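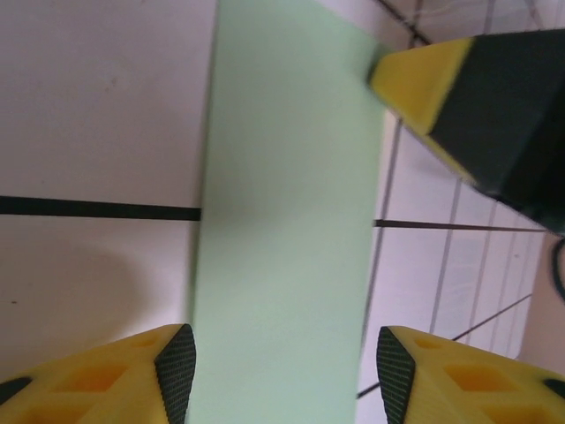 The Droltisville Emergency Health Coordination Board was an advisory body set up by the city government of Droltisville to guide the local response to a respiratory disease outbreak. It brought together officials from the city health office, the public school system, the transit authority and the two hospitals that serve the city. The board had no power to issue orders. Its recommendations went to the mayor's office, which could adopt them, change them or set them aside.

Background

Before the outbreak, public health decisions in Droltisville were divided among several departments. The health office handled disease reporting and inspections, while emergency shelter and supply fell under the department of public safety. A review of the city's response to an earlier flood had criticized this arrangement, noting that departments had bought the same supplies separately and had given residents conflicting advice. The review called for a single coordinating body, but the city council did not act on it at the time.

When the first cases were confirmed, the mayor's office created the board by executive order. The order gave it an initial term of 200 days, with renewal by council vote.

Membership

The board had 14 voting members. Seats were assigned by office and were not open to public application. The neighboring town of Drosier, whose residents rely on the Droltisville hospitals, was given one nonvoting seat after a request from its town manager.

Josefina Carrasco, then deputy director of the city health office, was named chair. She had previously worked on vaccination programs in Lagos and on rural clinic planning. Under her direction the board met in open session, with written minutes released two days after each meeting. Portions dealing with individual patients or with contract bids were closed.

Activities

The board's early work concerned hospital capacity. It drew up a plan under which the two hospitals shared staff and moved patients between them according to a common set of rules. It also advised on school reopening, the cleaning of buses and the placing of testing sites. Of the 70 recommendations sent to the mayor's office over the life of the board, most dealt with testing, public notices and the purchase of protective equipment.

A supply agreement with Tonent, a regional distributor, was negotiated with the board's advice. It allowed the city, the school system and Drosier to order masks and gloves at a single price. The agreement continued after the board itself had closed and was later extended to cover routine clinic supplies.

Public notices were issued under the board's name in plain language and were posted in libraries, bus shelters and city buildings. The format, a single sheet with a phone number printed at the top, was later taken up by the department of public safety for storm warnings.

Dispute over renewal

As the first term neared its end, the mayor's office indicated that the board would be dissolved and its work returned to the regular departments. Officials argued that case numbers had fallen and that the health office could manage what remained. Several council members objected, as did the administrators of both hospitals, who stated in a joint letter that the shared staffing rules depended on the board's regular meetings.

The mayor's office then revised its position and asked the council to renew the board with a narrower mandate. Under the new terms the board would advise on vaccination, testing and hospital capacity, while questions about business reopening would pass to the department of commerce. The council approved the change by one vote. Three members who opposed it said that they favored renewal but objected to the loss of the board's role in business matters.

The narrower mandate caused some confusion. Restaurants and gyms continued to direct inquiries to the board, which was required to forward them. Carrasco told the council that the division of duties was workable — provided that both bodies received the same case data on the same schedule. A data-sharing memorandum was signed soon afterward.

Dissolution and later arrangements

The board held its final meeting on August 27, 2022. Its remaining duties passed to a permanent preparedness unit within the health office, which began work in September with a staff of 7. The unit reports to the health director and presents a yearly readiness plan to the city council. Drosier takes part in the unit's planning exercises under a separate agreement.

Minutes, notices and correspondence of the board are held by the Droltisville city clerk. Open-session records may be consulted on request.

See also

Droltisville City Council
Government of Droltisville
Public health in Drosier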